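# Flakmont Home Clips

Flakmont is our set of short demonstrations recorded with hand-held grippers in ordinary homes, and we're really happy with how varied it's getting! It holds 2000 clips from 14 homes - bedrooms, kitchens, hallways.
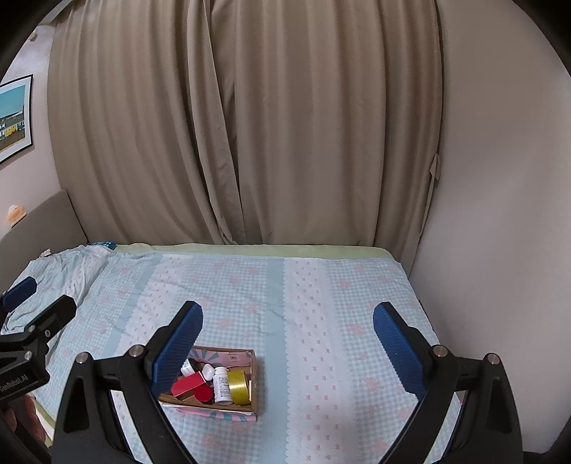 Hajnalka Balogh

Bedroom clips use small household items in an open box on the bed: a carton, bottles, a roll of tape. Soft bedding makes the box tilt in ways a table never does, and I love these for training.

## Splits

- `train`: everything except the Drukov homes
- `test`: Drukov only

Clips run around 18 seconds. Found a bad label? Open an issue with the clip number - Fulvio Valentini fixes them fast.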